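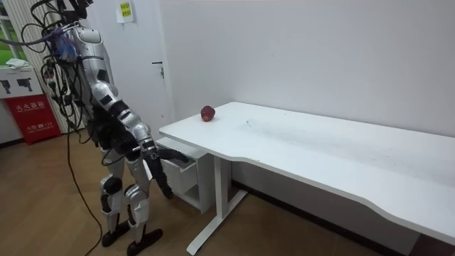
Slow Is the Honest Speed

I went to the Jidwood open day on a free ticket and stayed until they turned the lights off. Jidwood makes walking robots with two arms and two legs, and once a year it lets the public in to watch them work. I write a column on household matters and have no training in engineering. I did spend 4 years managing a furniture showroom, so I know what a drawer is supposed to do.

The task I watched longest was a drawer. A silver robot stood at the end of a white desk with one apple on top of it and reached down for the drawer unit underneath. Its cables hung so thick around the head and shoulders that I lost sight of its face. One cable ran off across the floor. The audience stood behind a rope, and you could hear people shifting their feet.

A man next to me said his daughter could open a drawer when she was one. I heard versions of that all afternoon, and I think it is the wrong complaint. A drawer under a desk is awkward. You come at it from above, you can't see much of it, and the desk is in your way. I have watched grown customers bang their knuckles on one. A machine that has to lean over, keep its balance on two feet and put its fingers out flat at the right height is doing several jobs at once.

My complaint is with the other kind of demonstration. Two halls over, a firm called Mustley was showing a film of its own machine, set to music, with a cut every couple of seconds. In the film the robot set a table and folded a shirt. I asked at the desk how many tries the shirt had taken and was told that the team was very proud of the result. I asked again and got a brochure.

Graciela Cabral, who ran the Jidwood session, answered the same question with a number. They had logged 452 tries at the drawer task, she said, and 171 of them had ended with the drawer open and the robot still standing where it should be. She read it off a sheet and then left the sheet on the table for anyone who wanted it. A few people laughed. I thought it was the most useful thing said all day.

If companies want us to let these machines into our kitchens, they should be made to say that number out loud. I would put it on the sign at the entrance. Car makers publish mileage and people argue over it, and the arguing does some good. A robot maker should publish how often the thing fails at the job being shown, on the same desk and with the same drawer, and it should let visitors stand there through the failures.

I would also like the cables left in view, as they were at Jidwood. Visitors ought to see how much is still attached.

Jidwood expects 2000 visitors at its second session in August. Tickets are free again. Go in the afternoon, when the school groups have left, and ask for the sheet.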